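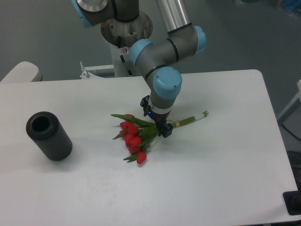 夹爪夹住花茎中段,左侧为黑色圆柱花瓶。

插花工位这台臂从八月起归我维护,现场叫它 Lesik。前任 Nicanor Leiva 交接时留下一页纸,写了上电顺序和两个密码,夹爪部分只有一句“力别太大”。这篇把夹爪和腕部的调整步骤补全,以后换人可以照着做。

一、底座。先查安装盘螺栓。我用记号笔在螺栓头和盘面之间画了线,每次开工前看线有没有错位。八月那次错了一颗,重新上紧后回零正常。立柱本身不要动,动了就得重新标定桌面坐标系。

二、腕部。浅蓝色端盖上有两颗小螺钉,拆盖前先断电,等夹爪上的蓝色指示灯熄灭。盖子下面是线束转接,查插头有没有松脱,查线皮有没有磨痕。装回时两颗螺钉交替拧,拧到位即可,孔口容易滑牙。Uriel Zapata 装过一次,先把一颗拧死,盖子歪着,末端转到极限位时有摩擦声,找了半个下午。

三、夹爪零位。两指完全闭合,读编码器计数,我这台是 518。换过指垫必须重读,写入参数表后重启控制器,不重启旧值仍然有效。这一点 Jinon 的集成手册里没写,是打电话问 Santino Insaurralde 才知道的。

四、夹持力。现在设为上限的 45%。设到 50% 时花茎表皮有压痕,再低则提起后整束会绕指垫转动。闭合速度设 9%,最后一段走力控。郁金香的茎软,扎成束以后受力分散一些,但单枝参数不能直接套用。

五、抓取点。取在茎束中段,花头与扎带之间。靠花头太近会压到叶片,靠扎带太近则重心偏出,竖直入瓶时花头下垂。目前由示教点加视觉偏置给出,花束斜放也能抓,条件是花头朝向在示教范围之内。范围外程序报错停机,人工摆正后再继续。

六、花瓶。瓶位是固定坐标,没有做检测。瓶子被碰偏后程序不会知道,茎端会顶在瓶口上。Brenda Ulloa 建议在桌面装定位环,图纸已经画好,等 Muren 那边加工。装环之前,每一轮开始前手工对一次瓶位。

七、收工。张开夹爪,清指垫上的汁液,用湿布,不用酒精,指垫胶层会发硬。然后回零,断电,在记录表上签字。

还没解决的:手臂伸展较大时,夹爪到瓶口上方会有轻微抖动,停稳要多等一会儿。怀疑是末端负载参数填小了,花束重量没算进去。下次先改负载再动增益。

2021-11-09

联系博主 | 版权所有,转载请注明出处 | 返回顶部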